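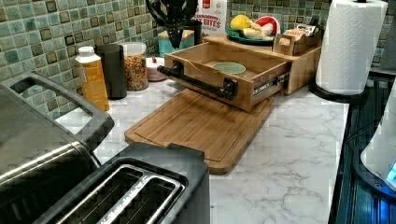

Worktop with toaster, chopping board and bamboo drawer unit.

Vacancies > Kitchen & Home > Part-time

Kitchen Organiser, Brekska

Brekska fits out and maintains worktop storage in rented flats. The post covers 46 kitchens and starts in November. Duties: clear and wipe worktops, sort packets into caddies, check drawer slides and handles, refill dry-goods jars, record missing items. Hours: 12 per week. Applicants must be able to lift a loaded drawer unit and keep written stock lists. Training is given on site. Apply in writing to Nazanin Kiani, quoting reference 230.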